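Glaze notebook, February, Saturday

Barkar unloaded at 8:40 this morning. Lid was cracked overnight on one brick, and the top shelf was cool enough to handle without gloves. The bottom shelf was not, so the lower tiles came out after lunch.

Firing notes first. Slow schedule, same as last time, up to 2068 F by the top thermocouple, with a short hold at the end. The witness cone on the top shelf bent to the two o'clock position. The one on the bottom shelf was barely leaning. Barkar has always run cooler at the bottom but I think the gap is getting wider. The lowest element has a sag in it on the left side where it has crept out of its groove. I pushed at it very gently with a wood dowel and stopped when it felt like it would snap. It needs to be done warm, with the power off at the wall, or just replaced. Jin-sol, if you fire before I get to it, put anything that matters on the upper two shelves.

Clay is the Tidaler red, bisqued to cone 04, except the back row, which is the local clay Güven dug at Skuvthorpe in the fall. Test batches mixed at 200 grams dry, sieved twice through 80 mesh, left overnight, stirred, dipped for a count of three. Second dip on the top half of every tile once the shine had gone off the first.

The base is the Owusu recipe as written on the card in the lid of the glaze box, frit and ball clay with a little silica. I changed only the red iron oxide. The line runs from 2 percent at the left up to 9 at the right.

At 2 percent the glaze is a weak tea color and you can see every scratch in the tile under it. At 4 it starts to look like honey. At 5 it is a good plain amber over one dip and a bit muddy over two. At 8 it has gone to dark brown and at 9 there is a dull skin on the surface with tiny gray crystals when you tilt it to the window. I don't dislike the crystals but they would be no good on the inside of a bowl.

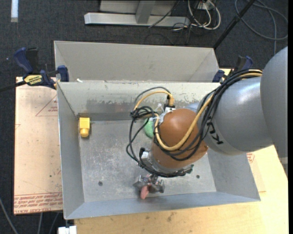
Tile 516 is the one at 7 percent, and it is the closest so far to what I want on the serving bowls. I have been calling the target "rust" in these notes and Güven pointed out that everybody reads that differently, so I am going to stop. The orange-brown cover on the arm's joint in the photo is a better reference. Same warmth, same gloss, and on a rounded shape. 516 gets there on the single dip. On the double dip it goes darker and loses most of the orange. Anyone comparing should look at the lower half of the tile, in daylight, and ignore the drip at the bottom edge.

The Skuvthorpe clay is a different story. The same glaze at 7 percent came out nearly black on it, with pinholes along the rim. There must be a lot of iron in the clay already, and the glaze takes up some of it. The 4 percent on that clay looks like the 7 on Tidaler, only less even. I would like to try it at 3 before deciding anything. The pinholes I put down to the bisque. That clay has bits of root in it even after screening, and when I broke one of the spare tiles there was a gray core the width of a pencil lead down the middle. Slower through the range where the organics burn off, peephole plugs out, and then see.

Weighed a Skuvthorpe tile dry, boiled it, let it sit in the water until evening and weighed it again. It took up much more water than I want in tableware. It stuck to my tongue before the boil, which tells the same thing without the scale. Good for planters. If Güven wants plates out of it he will have to blend it with something tighter or fire it hotter, and it may slump if he fires it hotter. There is one slump bar of it in the next load, supported at both ends over a scrap of shelf, so we'll know.

Crazing. None on the Tidaler tiles by eye when they came out. By four in the afternoon the 2 and 4 percent tiles had started to ping. I rubbed ink over them and wiped it off and there is a fine net of lines on the double-dipped half of each. Nothing on 516 yet. I have put it on the sill by the radiator and will ink it again next week. The iron might be helping the fit a little, but that is a guess. The usual fix is more silica, and there is room for it in the base. Next line will hold iron at 7 percent and step the silica up instead.

Application. The bucket settled hard this time. When I came in there was a layer at the bottom like wet cement and I had to dig it up with a rubber spatula. The recipe doesn't have much clay in it to hold things up. Options are a little bentonite, mixed dry with the other powders before the water goes in, or a few drops of saturated Epsom salt solution. I did the Epsom salt in the 5 percent jar and it thickened up right away and had not settled by closing. Marked the jar lid with an E. Please don't add more to that one.

Also, the single dip was too thin on the tiles I held by the bottom edge and too thick on the ones I held with tongs, since the tongs slow me down on the way out. From now on tongs for everything, and count from when the tile is fully under.

Housekeeping:

The iron oxide tub was left open and there was a red handprint on the scale. Wet-wiped the bench, the scale and the light switch. Respirator filters are due for a change and I wrote that on the board.

The middle shelf has a new glaze drip near the front right corner, from the 9 percent tile. Ground it off and put two coats of kiln wash over the spot. Let it dry before loading.

Jin-sol has two mugs in the damp cupboard with wet paper around the handles. I moved them down one shelf to make space and didn't unwrap them.

For the next load: silica line on Tidaler, 3 percent iron on Skuvthorpe, the slump bar, one small bowl with the 516 glaze inside and out. Leave the bottom half inch bare on the bowl. I want to see it on a curve, because on a flat tile the edges break so little that it is hard to judge. Cones on all three shelves, and I'd like a second thermocouple at the bottom if the spare one still reads.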